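Subject: Re: [plakamby-users] Inventory export drops the last column

On an October evening, a subscriber wrote:

> I exported our parts list from Plakamby and the location column
> has vanished from the CSV. Everything else is there. Is it me, or
> has this been broken since the update? We have 4,000 rows and
> I would rather not type them in again.

It isn't you. It has been like this since release 11, and I reported it at the time with what I thought was great restraint.

The exporter stops at the first blank heading. If anyone has ever added a column and then cleared its name, Plakamby keeps it as a sort of ghost, and whatever sits to the right of it gets left behind. Location is usually last, so location is usually the victim. Go to Table, Headings, tick "show unnamed", and delete whatever turns up. Then export again.

Our own list had two ghosts in it. I blame the import from Xolalpa, which we used before and which had its own ideas about semicolons.

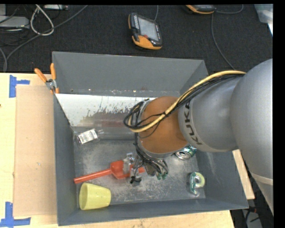
Grey bin on the bench, KUKA arm reaching in.

While you're in there, check your notes field. Anything over 400 characters is trimmed without a word of warning. The manual calls this "tidying". I lost the second half of a long and rather good complaint about drawer labels that way, and the label people at Privcombe have been spared it ever since.

Two other things from the original thread:

> Does it matter whether I save as UTF-8?

Yes, if you have any degree signs or accents. Otherwise no.

> Is anyone maintaining the exporter?

There is a name against it on the wiki. I have written to the address twice and got the same out-of-office both times, promising a reply in spring.

Keep a copy of the old file until you've checked the new one. I say this as someone who didn't.

--
Stores and spares, Rirnine
(list archive is searchable, within reason)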